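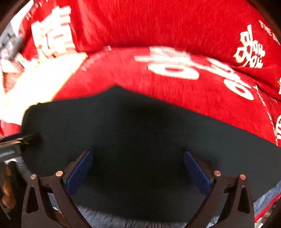
**Figure 1.** Hand-held gripper with jaws open at the near edge of a dark cloth lying partly over a red printed fabric.

### 4.2 Start-of-episode rules for cloth handling

The first draft of the Seltovora recording rules treated cloth like any other object: the operator placed the item, opened the jaws, and began. Review of the early episodes showed that this wording was too loose for soft goods. Two operators following the same text produced starts that differed in jaw opening, approach direction, and the amount of background fabric close to the target. The revised rules set out below were written by the second author and checked against recordings from the Drirnumwood site.

**Rule S1 (jaw state).** The jaws shall be open, with both pads in view, before the pads enter the area of the target item. An episode that begins with the jaws closed is marked *late start* and kept out of the training split. In Figure 1 the pads sit just below the edge of the dark cloth with a clear gap between them, and the state can be read from a single image.

**Rule S2 (target naming).** The written instruction shall name the target by color and general type ("dark cloth"). Garment names are used only where the cut of the item can be confirmed from the recording. Early labels mixed "shirt," "top," and "cloth" for one item within one session, and the labels had to be merged by hand.

**Rule S3 (background fabric).** Printed or deep-pile fabric is allowed under the target. It shall not be smoothed or cleared between episodes unless the task calls for it. Lettering and large printed characters give strong visual features that a policy may learn in place of the cloth edge, so sessions on printed fabric are tagged and limited to 5 percent of any training batch.

**Rule S4 (other tools).** A second gripper or hand tool may be in view at the start. If it touches the target, the episode is labeled as two-tool work, even when only one tool moves the cloth later. 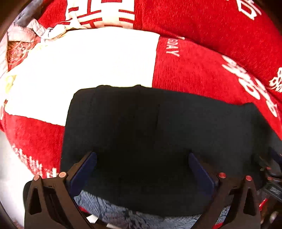 **Figure 2.** Black garment spread over a red plush blanket, gripper open. Part of a second gripper mechanism is visible at the right edge.

Figure 2 is a borderline case under S4. The second mechanism is over the black fabric, but contact cannot be judged from one image. Reviewers are told to step through the following images and to apply the two-tool label if contact is still unclear at the first jaw closure. The same figure also bears on S1: the navy-blue pads have low contrast against the garment, and the right one blends into it. For dark targets we therefore require the reviewer to confirm jaw state from the finger joints as well as the pads.

Agreement between reviewers was measured on 100 episodes, each labeled separately by N. Oral and F. Eder. Under the revised text the two reviewers gave the same start label in 85 of them. Most of the remaining cases concerned S4, and in all of those the dispute was over contact with a tool near the border of the view. No change to S4 is proposed at this stage. The Nowakowski annotation form was extended with a third value, *contact unclear*, which is resolved before export.

Rules for the end of an episode are given in Section 4.3.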